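Lighting the Older Home: An Interview with Dalia Jõgi of Clunell 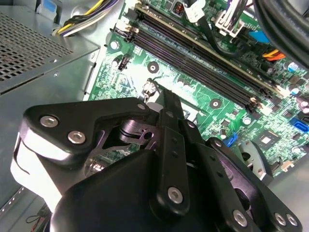 Dalia Jõgi has been head of domestic lighting design at Clunell for nine years, and in that time the company's range of wall and ceiling fittings has grown to 532 lines. She spoke to us in August, shortly before the new Petiveck collection was delivered to showrooms, about how customers choose their lights and where they tend to go wrong.

Her first observation concerned timing. "Most people come to us when the decorating is finished," she said. "By then the cables are in the wall, the plaster is dry and the choice is limited to what will fit over the existing outlet. We would much prefer to see a customer with a floor plan and a pencil."

Clunell's showroom staff are asked to begin every appointment by discussing how a room is used after dark. Ms Jõgi explained that a living room may be a place for reading, for television and for a child's homework on the same evening, and that one pendant in the middle of the ceiling will rarely serve all three. The company's usual advice is to provide separate circuits for wall lights and for the main fitting, each with its own dimmer.

The Petiveck collection was drawn up with this advice in mind. It consists of 4 fittings: a single wall light, a double wall light, a semi-flush ceiling light and a table lamp. All are offered in aged brass or satin nickel, with a choice of opal glass or pleated fabric shades. The patterns were prepared by Aníbal Barreto, who joined the company from a glass workshop and who remains responsible for approving each batch of shades.

"Glass is less regular than customers expect," Mr Barreto told us. "Two opal shades from the same mould can differ slightly in tone when lit. We pair them by eye before they are boxed, so anyone ordering for both sides of a chimney breast should order the two together."

On the subject of brightness, Ms Jõgi was direct. She considers that many homes are lit too strongly from above and too weakly at the level of a seated person. For a bedside wall light she recommends a warm white lamp of no more than 500 lumens, fitted so that the shade sits a little above the shoulder of someone sitting up in bed. "People measure from the floor and forget the mattress," she said. "We ask them to sit on the bed and have somebody else hold the tape."

Dimming is the cause of more enquiries to the service desk than any other matter. Loïc Rey, who manages the desk, said that the fitting is seldom at fault. "An old dimmer was made for a far heavier load than a pair of modern LED lamps," he said. "The customer sees flicker, or hears a buzz, and believes the light is faulty. We ask for the make of the dimmer and the wattage of the lamps, and the answer is usually there." Mr Rey advised that the lamp packaging should be kept, as the word 'dimmable' does not always appear on the lamp itself.

Bathrooms were discussed at some length. Clunell sells only part of its range for use in these rooms, and the rating of each fitting is printed in the catalogue beside its dimensions. Ms Jõgi stressed that the position of the bath or shower decides what may be installed, and that the decision should rest with a qualified electrician. No Petiveck fitting is recommended for a bathroom – a point she asked us to include.

We asked whether fashion has much influence on the range. She replied that finishes change more quickly than shapes. Polished chrome has declined in the company's order book, while aged brass has risen steadily and now leads in wall lights. The Antoniadis lantern, one of the oldest designs still in the catalogue, has been sold in five finishes without any change to its frame.

Care of the fittings is straightforward. Aged brass should be dusted with a dry cloth, and metal polish should not be used, as it will remove the finish. Glass shades may be washed by hand in warm water once they have been taken down and allowed to cool. Fabric shades should be brushed lightly along the pleats.

Petiveck fittings will be supplied from stock, with delivery in 4 working days. Replacement shades can be ordered separately through the service desk.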